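Practice Update: Temporary Support When One Spouse Owns the Company

The family law group at Geum Carier has revised its intake checklist for temporary support motions in cases where one spouse controls a closely held business. The new version took effect in February and replaces both earlier forms.

The main change concerns income. Tax returns alone often understate what an owner has available to spend, so the checklist now asks for 6 items at the first meeting: general ledger, payroll records, company card statements, loan agreements, shareholder distributions and any lease between the owner and the company. A vehicle or phone paid for by the business is listed separately, with the monthly amount.

Two points from recent motions are worth noting. In the Zernilero matter, the company paid $3,000 a month toward the family home and booked it as office rent. The court added the full amount back to income. In the Nukunar matter, retained earnings were left out of the calculation after the owner showed signed purchase orders for equipment.
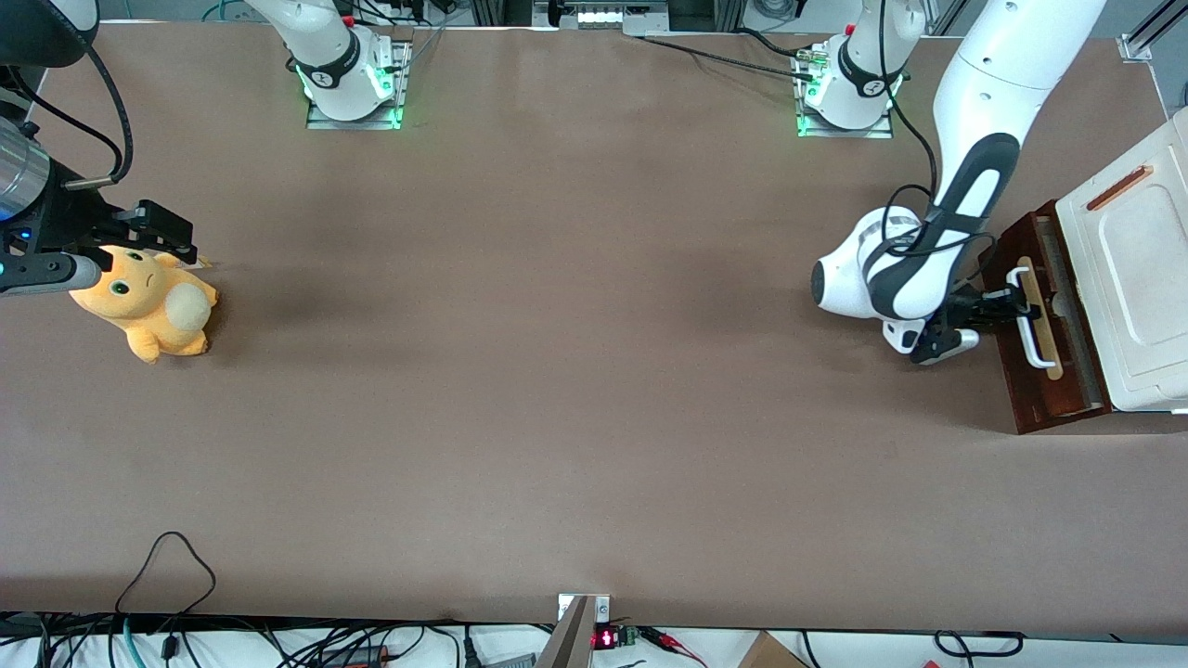

Statements should be gathered before the motion is filed. Courts vary in how far back they will look, and a request for 2 years of records is rarely challenged. Older records may still matter for valuing the business, but that is handled at a later stage and under a separate request.

Clients with open support motions will receive the checklist with their next billing statement.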